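Ciltport bench group -- minutes of the September progress meeting

Chair: Latrice Esposito
Present: teleoperation, fixtures, data and training leads; one visitor from Arton
Apologies: Salminen
Start: 14:00

1. Minutes of the last meeting
Agreed with one correction. Under item 4, "leader arm gain" should read "leader arm damping". The gain was not changed.

2. Cable insertion task, state of recording
The data lead reported 3357 accepted demonstrations across all bench tasks. The cable insertion set is the smallest and the target for it remains 500. Operators find the last part of the approach slow. The clip on the connector has to face the right way before the arm gets near the port, and correcting it late means backing off and starting the approach again. Such episodes are being kept but tagged "regrasp".

LE asked whether regrasp episodes should go into training. The training lead would like them in, at a lower weight. Fixtures disagreed and would leave them out until the plain episodes train cleanly. Not settled; see action 2.

3. Bench layout
The layout was reviewed on screen. The switch stands on its side behind the block, and the block is covered with black bubble wrap.

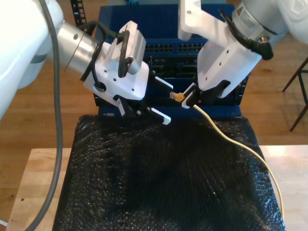

Fig. 1. Cable insertion bench: connector held in the right gripper near the front of the switch, left gripper open.

Fixtures noted that the wrap is kind to the finger pads but moves when a cable is dragged over it. Taping the wrap down at the sides was agreed. A rigid mat was discussed and put off.

The use of the left arm was raised. Some operators park it, others bring it in close to the ports, and the recordings now differ for no good reason. It was agreed that the left arm should start every episode with its jaws open, and that the operator may use it to steady the cable. The written instructions will say so.

4. Hand guiding against remote control
Juva has asked for hand-guided recordings of the same task for comparison. Teleoperation pointed out that a person holding the wrist blocks the view of the ports, and that wrist forces recorded this way include the person's own push. LE accepted a short trial of 36 episodes -- one operator, one port, no regrasps. The visitor from Arton asked for the joint data in raw form. Agreed.

5. Any other business
Delay on the remote link was up during two morning sessions. Network load is suspected. Teleoperation will log it.

Actions
1. Fixtures: tape down the wrap, check after 3 sessions.
2. Training: compare runs with and without regrasp episodes.
3. Teleoperation: revise operator instructions, log link delay.
4. LE: reply to Juva on the trial.

Meeting closed 15:10.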